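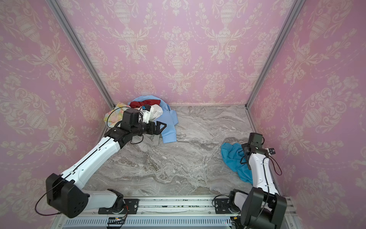

Figure 3. Damask paper with urns and looping garlands, cream on pink.

3.2 Repeat and recall

Pattern memory turned out to be a delight to study! We asked 799 readers of the Vemell home survey to sketch, from memory, the wallpaper of a childhood room. Most drew one motif well and guessed at the rest – a finding that fits Haddad's early work on borders.
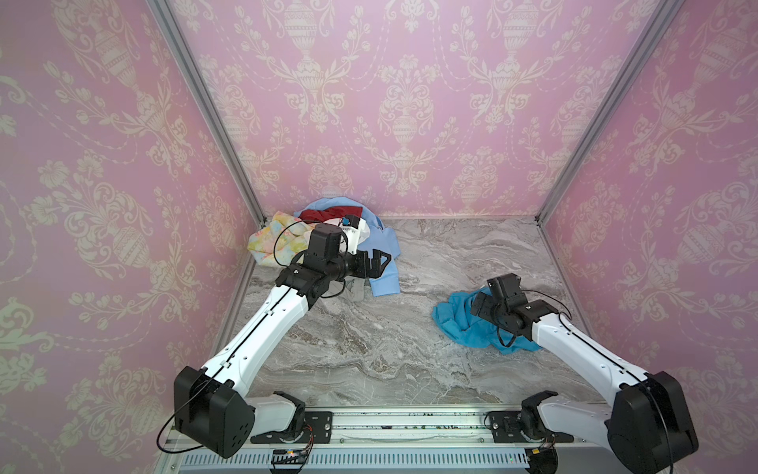

Vertical repeats were recalled far better than fillers. Among damasks, readers placed the large motif first and then lost the small ones. A paper with a regular row of urns and smaller floral sprays beneath them shows how the eye gets its anchor. Lepik scored all the sketches in March, and 13 went to Mahasneh for a second reading.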